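**Braltance Round Serving Basket, Woven Wicker**
Catalog section: Counter and Table Service
Item 102

The Braltance basket is a shallow, round serving basket in a light reddish-tan wicker, supplied to school dining rooms, hospital cafeterias and meeting facilities. It has a thick braided rim, sloping woven sides and a flat floor. The basket is intended for wrapped sandwiches, rolls, whole fruit and similar dry items, served singly or set out along a counter.

Neltow has carried this pattern in its table service line since 2000. The present version was revised by Svenja Eichhorn of our product office, who asked for a heavier rim so that the basket could be picked up from either side with one hand. The weave and the color were left as they were.

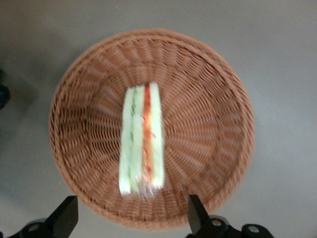 Customers who serve unwrapped bread should order the washable cotton liner, sold separately. Baskets are not to be used for soups, dressed salads or any food that may leak. A wrapped sandwich may be placed directly on the woven floor without a liner.

**Care**

Shake out crumbs after each service. Wipe the inside with a damp cloth, following the direction of the weave, and leave the basket upside down on a rack until it is fully dry. Do not soak it or place it in a dishwasher. Small loose strands may be trimmed with scissors; a basket with a broken rim should be withdrawn from service.

Baskets nest for storage. Stacks should be kept away from steam tables and radiators — dry heat makes the strands brittle over time.

**Ordering**

Baskets are sold in sets of 4 or by the case of 43. Single replacements are available to customers who already hold an account. Natural material varies, and slight differences in shade between baskets in the same case are not treated as defects.

Cases ordered in December are shipped after the warehouse inventory has been completed. Questions about liners and mixed orders may be sent to Roman Zalewska at the Neltow sales desk. Requests for returns are handled by Edeltraud Hagedorn and must include the item number and the original packing slip.

Page revised 13 February 2019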